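## Lernton drops plastic wrap from flat-packed kitchenware

Lernton will stop using plastic film inside its flat-packed kitchenware boxes from February. Mug stands, plate racks and paper towel holders will ship in folded card inserts, with small fittings in a sealed paper pouch.

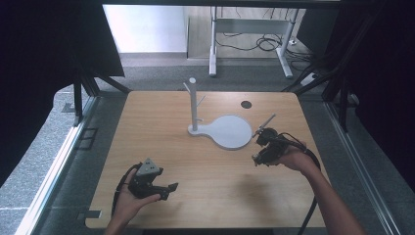 Ju-won Ki said the change had been held up by the pouch, which split at the seam in early drop tests and let pegs and screws work loose inside the carton. The seam is now glued along two edges and folded once before sealing.

The inserts are die-cut from a single sheet and supplied by Sarnora. Each one locks around the base of the product with two tabs, and a second fold keeps longer parts clear of the carton wall. Painted parts get a sleeve of thin tissue, as bare card left rub marks on white finishes during transport trials.

The change covers 19 products in the first batch. Another 17 will follow once existing stock of the old packaging has been used up. Glass items are excluded for now and will keep their present moulded trays.

Carton sizes stay the same for all but four products. Those four grow by 5 mm in height to make room for the extra fold, which means new pallet patterns at the Yang warehouse. Retailers that scan by carton size rather than barcode will need to update their records — a notice with the new dimensions goes out on Tuesday.

Assembly leaflets are also changing. The text will be printed on the inside face of the insert instead of on a separate sheet, in black only. Byung-chul Jeon, writing on the Tiltar trade forum, questioned whether buyers would find instructions printed there before tearing the card, and asked for an arrow on the lid. Lernton said an arrow had been added to the artwork and that leaflets would remain available to download.

Prices are unchanged. Boxes in the old packaging may still be on shelves after February, and product codes will be the same for both versions. Spare fittings ordered separately will move to the paper pouch at a later date.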